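Davham Household List: archived message
Subject: Re: small drawers, and what goes in them

Faisal Naqvi wrote:
> Does anyone still use those little two-drawer cabinets? I bought one
> in Davham on Sunday and have so far filled it with one key and a
> feeling of guilt. The drawers stick. Also, what do you stand it on?
> Mine has already scratched the sideboard.

Faisal,

A key and some guilt is a respectable start. My own top drawer holds batteries of unknown loyalty and the instructions for a kettle we gave away in December.

On sticking: rub a candle stub along the runners, both sides, and work the drawer in and out until you're bored. If it still drags, take it right out and look for a bit of grit at the back. The Bhutto method (my mother-in-law's, and she'll want the credit) is dry soap, which works as well and smells of the airing cupboard.

As for the knobs, stop worrying about a matching pair. I lost one years ago and found that an odd one tells me which drawer I'm in before I've had my coffee. White for the top, black for the bottom, and the household has more or less learned it.

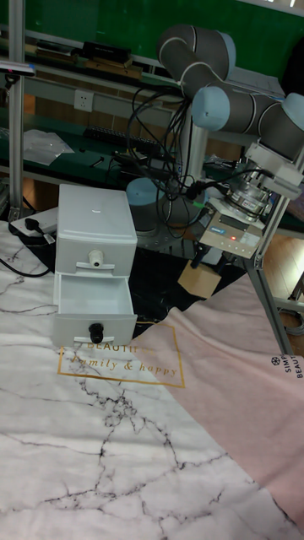 White knob up, black knob down, bottom drawer open and ready for rubbish.

Now the scratching. Put a cloth under it. Marble pattern is my preference, as the veins hide tea, and if the cloth comes with gold lettering you can park the cabinet over some of it. "family & happy" is quite enough sentiment for one piece of furniture. Pink on the other side is optional, and I'm told it lifts the room.

What to keep in it is between you and your conscience. I'd leave the bottom drawer empty for a week and see what turns up. Ours attracted a Janska catalogue, folded in eight, and 886 loyalty points that expired in the spring.

Don't buy a third drawer. I know how that goes. My brother in Barnedach has a whole wall of them and can't find his scissors.

R.

Comments

tilly_m: Candle worked. Soap made mine worse, sorry to the mother-in-law.

Old Penfold: Odd knobs are the thin end of the wedge.

Faisal Naqvi: Key now in the top drawer. Guilt moved to the bottom.

Contact the list owner | © Davham Household List | Back to top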